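Fio sobre a minha primeira semana de intercâmbio técnico em Bistham, porque muita gente me perguntou e eu não dou conta de responder um por um 🧵
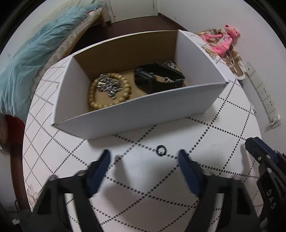 1/ Somos duas turmas juntas, a nossa e a da escola Resau, e no primeiro dia já misturaram todo mundo nas oficinas. Fiquei na bancada com a Hongmei Su, que solda MUITO melhor do que eu (e tem uma paciência de santa).

2/ A escola deles tem 442 alunos, a nossa passa de mil. Muda tudo! O professor de eletrotécnica sabe o nome de cada um, até o meu ele já decorou, e olha que eu mal abri a boca na segunda aula.

3/ Vergonha da semana: pedi no refeitório "uma sopa de parafuso". Confundi a palavra. A moça riu tanto que chamou a colega da cozinha pra ouvir de novo.

4/ Visitamos também a Kushwaha, que faz peças pra bomba d'água. Os aprendizes passam lá umas 72 horas por semestre e recebem por isso, viu, coordenação? Fica a dica rs

5/ A Neelam Vishwakarma, que organiza a parte deles, quer trazer o grupo pro Brasil em julho. Já estou fazendo lista do que mostrar e por enquanto só tem comida.

6/ Sobre dinheiro, que é o que mais perguntam: passagem e hospedagem entram na bolsa, o resto é com a gente. Levei 500 pros gastos miúdos e ainda tenho 100, mas almocei na escola todo dia.

7/ Amanhã tem trem cedo pra Estness, pra ver os laboratórios de lá. Quem quiser saber da inscrição pro ano que vem me chama na DM, mas com calma, que a internet do alojamento só pega bem no corredor.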